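Do simulated door trials count toward our grip-clearance rule, or do we have to start over?

Posted by hingeside

I help run the Turnonia shared robotics workspace, where we have a house rulebook that started as one page and has since grown a personality. Section 2 says that any routine for opening doors must pass 300 clean runs in simulation before anyone tries it on a door that somebody has to pay for. Fine. I voted for it.

The trouble is the word "clean." The rule was written when everybody was doing shelf picking, and it says a run is clean if "the gripper takes hold of the object once and does not let go until the task is finished." A door is a different animal. My routine takes the lever, turns it, lets go, and then pushes. By the letter of Section 2 I have 1,362 runs and a pass count of zero, which takes a certain kind of talent.

There's also a line saying the idle arm must be "parked clear of the work." Clear by how much? Measured from what? One member reads this as arm down at the side. I have mine up and empty, gripper open, and he gave me the look you give a neighbor who mows at 6 a.m.

So you can judge for yourselves, one view over the body and two from behind a gripper:

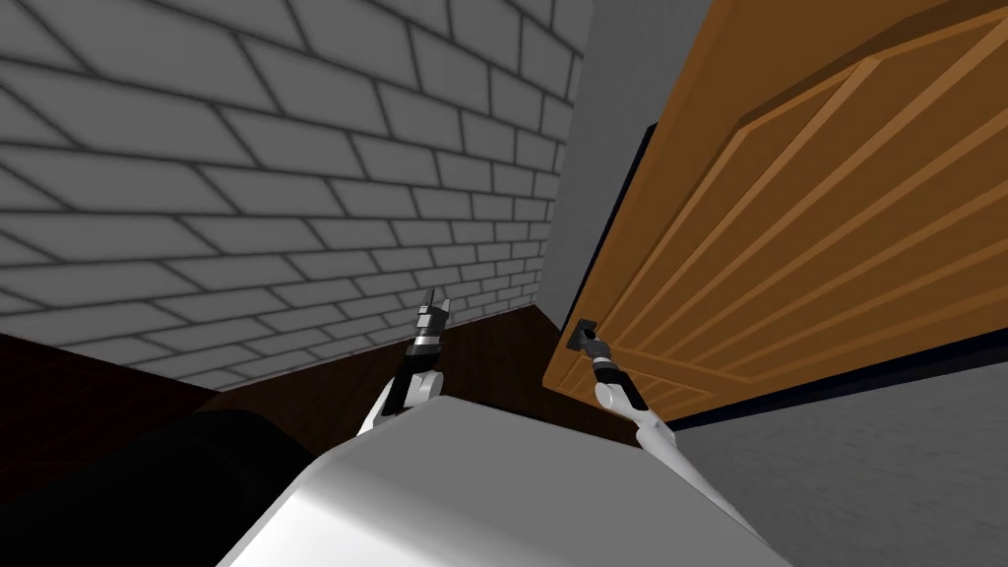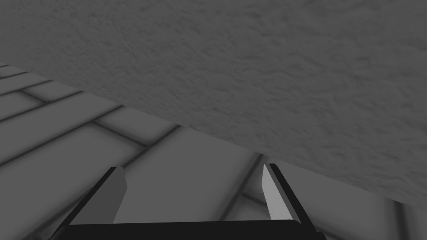
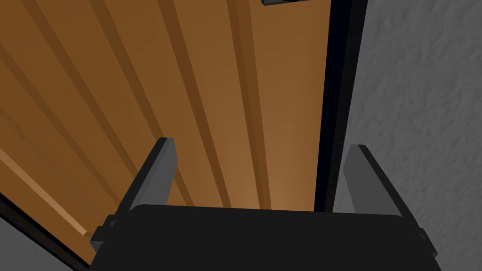
Doors broke our shelf rules too, wrote a member going by Drolen, and the fix was to stop arguing about grip and start arguing about phases. Split the task into reach, grasp, turn, release, push. Then write one pass condition for each. "Lets go" is only a fault if it happens in a phase where letting go isn't allowed. We put that in a table, taped it over the old paragraph, and the shouting went down by half.

For your 1,362 runs: if you kept the logs with gripper state and lever angle, rescore them under the new wording. You don't have to run them again. If you only kept a pass/fail column, I'm sorry, you have a very long list of the word "fail" and you should start over. Either way, have somebody other than you do the scoring. I once scored my own runs and was astonished by how well I'd done.

On the idle arm, "clear" needs a volume, and the volume needs to include where the door is going to be. People measure to the closed door and feel great about it. Take the full sweep of the door, add your margin, and keep every part of the idle arm out of that. Up or down doesn't matter to me if it stays out. Write down the parked joint positions in the rule itself so that the next person can't park it by mood.

One more thing you didn't ask. Passing in simulation should get you permission to try a real door at reduced speed with a hand on the stop button. If your Section 2 reads as if it gets you more than that, fix it while you have the document open.

Posted by Lukumay

300 is too low imo. We do more. Also check what your simulator thinks a latch is, ours thought it was decoration and every door opened if you leaned on it. Great pass rate.

Posted by Tulitz

Mostly agree with Drolen, but I'd be careful about rescoring old runs under a rule you wrote after seeing them. It looks bad even when it's innocent. What we do is freeze the new wording, date it, rescore the old batch for information only, and then run a fresh 300 that count. It's simulation, so let it go overnight and have a sandwich.

I'd also make the routine fail on purpose a few times. Start it too far from the lever, or with the door already ajar, and check that it stops and says so. A rule that only asks for clean runs will get you a robot that has never had a bad day, and your first real door is going to give it one.

As for the guy with the look, ask him to write down his number for "clear." In my experience that takes until November.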